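How Do You Look After a Robot's Hand?

If you have ever helped oil a bicycle chain, you already know a little about Cremilda Marinho's job. She works in a big, echoey building in Warkdale, and she takes care of a robot arm that picks up boxes and puts them down again, all day long, up to 3,000 times between breakfast and bedtime!

The part that works hardest is the gripper, the robot's hand. It has two fingers that open and close, a bit like your thumb and first finger when you pinch a raisin. At the end of each finger is a pad, and the pads wear down slowly, just like the soles of your favorite sneakers.

Before she touches anything, Cremilda switches the arm off and locks the switch. Then she wipes the pads with a soft cloth, checks that every screw is snug, and wiggles each joint gently to feel whether it has gone loose (a loose joint makes a wobbly pinch). After 2,000 more pinches she checks it all again.

Next comes the fun part. Her friend Anderson Guerra builds a pretend room on the computer, with a pretend robot inside, so they can try out a new way of picking things up without squashing a single real box.
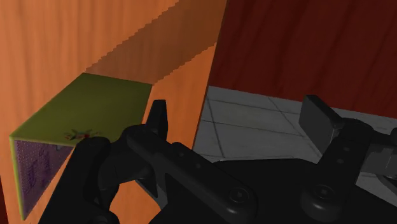 A computer-made gripper near a box with a green top. Can you find the little star?

When they are happy with the pretend robot, Cremilda unlocks the switch and lets the real arm try one box, very slowly, while she watches with her hand close to the big stop button.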